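Mosteo wants you to slow down before you share

I share things too fast. I'll admit that up front, so when Mosteo said it was going to start nudging people who repost a link they haven't opened, I figured they'd been reading my account.

The change starts Thursday. If you hit the share button on an article without clicking through to it first, a little gray box pops up and asks whether you'd like to read it. You can say no! The post goes out either way, and your friends never see that you skipped the reading.

Mosteo tried this out in July with 3,968 users who signed up for early features (I wasn't one of them, sadly). The company says nearly 400 of them switched the box off in the first week, which sounds like a lot until you remember how people feel about pop-ups. It hasn't said how many went back and read the article, and that's the number I'd really like to see.

There are a few holes in it. The box only checks links, so a screenshot of a headline sails right through, and screenshots are most of what my aunt sends me. It also leaves out private groups with fewer than 300 members. Mosteo told me by email that it's "looking at" groups but wouldn't give me a date.

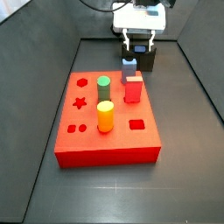
Issue 19

Lasen, the other app I waste my evenings on, has had something like this for a while, only theirs makes you wait a few seconds before the button works. I got so annoyed by it that I started opening the articles just to pass the time, so maybe they're onto something.

You'll get the Mosteo box on phones first, with the desktop version to follow. To turn it off, go to Settings, then Sharing, and uncheck "Ask me first." I'm leaving mine on for now.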